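Durnholm kitchen, cleanup policy
6 June 2022
Entry by Krisztina Csizmadia

Purpose of the session: to determine whether the Menton policy, trained with 64 camera crops per episode, holds its grasp on soft objects as well as the earlier Barta policy does. The training set is unchanged at 2,616 demonstrations. Both policies were loaded on the same arm, and the gripper force limit was left at the value agreed in the last review.

The task is a pick and carry over the counter and stove area. Soft items remain the difficult case. The finger position reading changes very little between a good grasp and a poor one, so the success label cannot be taken from the gripper alone. Labels were assigned by hand from the recorded video.
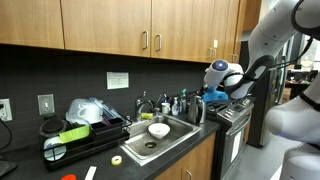 Menton completed the carry in all but 4 trials. In 2 of those the fingers closed early and the object was pushed toward the back of the stove. The remaining failures were timeouts, with the arm holding position above the surface and no release command issued. Barta showed the early closing more often but did not time out.

The timeouts are provisionally attributed to the release threshold, which was tuned on rigid objects. This has not been tested. The Gudent logger also dropped the wrist torque channel partway through the Barta trials, and those records should not be used for any force comparison.

To do: repeat the Barta trials with the logger restarted between runs. Lower the release threshold one step and rerun Menton on soft items only. The full comparison is due in July.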